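6 February 2025

Notebook, parody desk / sketch generator bench

OK, second go at writing this up, the first version was mostly me complaining about commas.

So the fake TV listings. The plan in January was to feed the headline tool a pile of made-up network shows and see if it could give us loglines that read like a press release written by somebody who really, really needs the show to get picked up. I ran 1000 prompts through it over two nights. I threw out 500 straight off for being the same joke (two enemies share an apartment, one of them is neat). The other 500 I read with coffee, then with more coffee, and 129 made it into the "maybe" folder. I laughed out loud at 8. I'm pretty happy with 8!

Best of the bunch is still "Talden County Recount," a cooking contest where two candidates for the same small-town seat have to bake until one concedes. It has a host who keeps certifying the wrong cake. I'd watch that. I'd watch a whole season of that.

Worst is anything with a pun on "poll." The tool loves a pun on "poll." I've put it on the blocked list and it came back with "pole," so now the mayor is a fireman in half of these.

Things I noticed while reading (mostly for whoever picks this up when I'm on the Hullar pages):

The capital letters matter way more than I thought. One shouted word in a sentence is funny, two is OK, and by four it feels like a used car ad. Except when the fake network is supposed to be desperate, and then go ahead, shout the whole thing. I tried the same logline both ways and the shouty one won when the show was bad and lost when the show sounded sort of decent.

Nicknames in the middle of a name work if they're about something the character did in the piece. Random food nicknames got old by the second page. I kept "Gravel" and "Two Lunches" and dropped the rest.
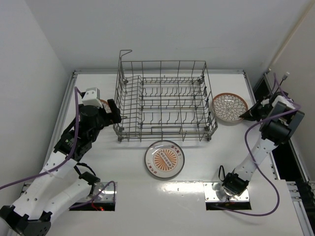 Also, endings. The tool wants to wrap up every item with a little wink, like a late-night host straightening his cards. I've been chopping the last sentence off by hand and nine times out of ten the piece gets better. Going to try doing it automatically tomorrow and see what breaks. Something will break — probably the ones where the last sentence is the only place the show's title turns up.

Names were a headache. We need senators and governors who sound real and aren't, and the first list had a guy on it who turned out to be an actual county assessor somewhere. Pulled him. The new list is built out of town names and old furniture catalogs, plus Grgić, which I wanted for the lobbying firm because the anchors in our fake newscast can't say it and get a different wrong version every time. (The accent mark got eaten in the export, by the way. It looks fine in the editor and comes out as a question mark on the page. I fixed it by hand in the pilot script, but it needs a proper fix before anything goes up.)

The Tesley piece, the one about the senator who filibusters his own surprise party, is at draft three. It's too long. The bit with the balloon vote is good, the bit with the cake amendment is the balloon vote again in a hat. Cut the cake one. I know, I know, I fought for it last month.

To do:
redo the accent export
rerun the 129 with the last sentence chopped, compare
block "pole"
find a less terrible title than "Quorum? I Hardly Know 'Em"
shorten Tesley, start from the balloons

Oh, and I changed the temperature setting back to where it was in January. The higher one gave me a game show hosted by a parking ordinance. I saved that one in the maybe folder anyway.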